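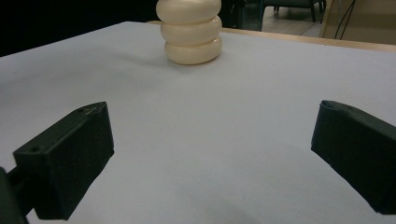

Ebise Alemneh

Questions about caring for your brush and keeping a tidy dressing table

Since we opened the Kandora shop page we have had so many kind letters about brushes, stacking pieces and what on earth to do with hair ties that I finally sat down with a pot of tea and put the answers in one spot. If yours is missing, do write to me. I read everything, though in February I am slow because of the stock count.

How often should I clean a wooden paddle brush?

Pull the loose hair out after every 2 or 3 uses, while it still comes away easily, and give the brush a proper clean once a month. If you use a lot of oil or dry shampoo you will want to do it more often, and your pillowcase will thank you too.

Can I soak it?

Please don't! Wood swells, and water that gets in under the cushion takes forever to come out again. Mix a drop of mild shampoo into a small bowl of lukewarm water, dip an old toothbrush in it, shake off the extra, and work along the rows of pins. Wipe with a damp cloth and lay the brush pins down on a towel overnight, well away from the radiator.

There is gray fluff stuck to the cushion. How do I get it off?

Oh, the fluff. Slide the tail of a comb under it near the edge and lift slowly, going toward the handle. Tweezers are good for the last bits. Anel Sibiya, who answers the phone here most afternoons, swears by a dry mascara wand, and I have to admit hers look better than mine.

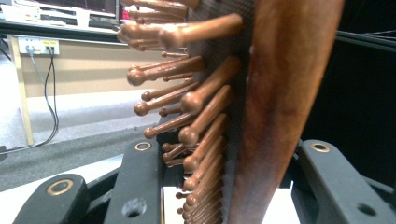

Can I put oil on the wooden back?

A tiny amount is fine if the wood has an oiled finish and has started to look dull. Rub it in with a soft cloth, leave it for an hour, then buff off whatever is left. If the back is varnished, skip the oil and just wipe it clean.

What do you suggest for a white tabletop that shows every mark?

Keep less on it, I'm afraid. One pretty standing piece toward the back and a clear space in front is much easier to wipe than a crowd of little bottles. Hair color and nail polish should be dealt with the minute they land. For everyday dust I use a barely damp cloth and then a dry one.

How do I clean the creases on a rounded, tiered ornament?

A soft, dry makeup brush gets into the grooves nicely. Hold the bottom tier steady with your other hand while you work your way around.

Do you replace pins or cushions?

We don't, sorry. Our Woravix brushes can come back to us unused if you simply chose the wrong size, and the order desk (extension 203) will send you a label. Please tuck the packing slip in with it so we know who you are.

Last updated 21 August 2021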